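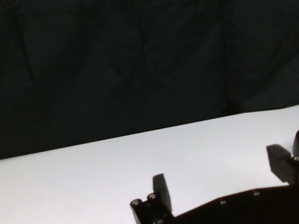

Figure 2. Dark cloth hung behind a white tabletop, with some soft folds still showing.

Section 3: Hanging the cloth and setting up the table

By now you should have the Geseo stand put together and standing on its own feet (if it still wobbles, please go back to Section 2 and tighten the collars again, it really is worth the minute). This section takes you through hanging the dark cloth, placing the white table in front of it, and getting the two to meet in a nice clean line. Take your time over it. The first go is always the slowest, and after that you will find your hands more or less know what to do.

Before you start

You will need the cloth, the bag of clips, the white tabletop on its legs, a soft dry duster and a clothes steamer or an iron. A second pair of hands is a great help when the crossbar goes up, so if there is anyone in the house who can be talked into it, now is the time to call them!

Caution: Keep the crossbar below shoulder height while you are putting the cloth on. Raise it only once the cloth is fully clipped and both uprights are locked.

Hanging the cloth

1. Wash your hands and dry them well. Dark cloth picks up lint, flour, pet hair and anything else you may have been near that day.

2. Unfold the cloth on a clean bed or a swept floor and find the hemmed edge. That edge goes at the top.

3. Steam the cloth on the back, working from the middle out to the sides. If you are using an iron, keep it on the lowest setting and put a thin cotton towel in between.

Caution: Never steam the cloth while it is touching the white tabletop. Steam can leave dull patches on the finish.

4. Lay the hemmed edge over the crossbar and put on the first clip in the center, then one at each end, and fill in the gaps with the rest.

5. Raise the bar a little on one side, then a little on the other, until it is at the height you want. We like 59 inches for small work such as cups, toys and jewelry. For taller things go as high as the stand and your ceiling will let you.

6. Let the cloth hang for a while with its own weight on it. Overnight is best if you can spare the corner of the room.

Note on creases: Please don't fret over every last one. Soft folds like those in Figure 2 are shallow, and you can see that they catch only a little light along their ridges. A sharp, square crease from the packing is another matter, and will need a second pass with the steamer. If a long fold runs down at a slant, try moving the nearest clip outward by a finger's width and smoothing downward with the flat of your hand.

Placing the table

7. Carry the table in from the front, one person at each end. Don't drag it, as the feet can catch the bottom of the cloth.

8. Set it down with a hand's width of space between the back edge and the cloth. The cloth should fall freely behind the table and carry on well below the level of the top.

9. Wipe the top with the duster, starting at the back edge and coming toward you. For marks that won't budge, use a barely damp cloth and then dry it straight away.

10. Look at the place where white meets dark. From wherever you plan to look or take your pictures, it should be one straight line, with no cloth creeping up over it.

Note: The line may well look tilted when you view the table from an angle, with one side lower than the other, much as it does in Figure 2. Before you start propping up legs with folded paper, put a level on the tabletop. If the bubble sits in the middle, the table is fine, and it is only your viewpoint that wants moving.

Light on the tabletop

11. Switch on your lamps, or open the blinds, and look over the white surface from front to back. A gentle change from bright at the front to a cooler gray near the back edge is quite normal. If you would like it more even, bring one lamp farther back and aim it at the tabletop.

12. Check the cloth once more with the lights on. If it has turned from near black to a washed-out gray, light is spilling onto it, so turn the lamps away a touch.

When you have finished for the day, lower the bar, take off the clips and roll the cloth around its cardboard tube. Storage and washing are covered in Section 4.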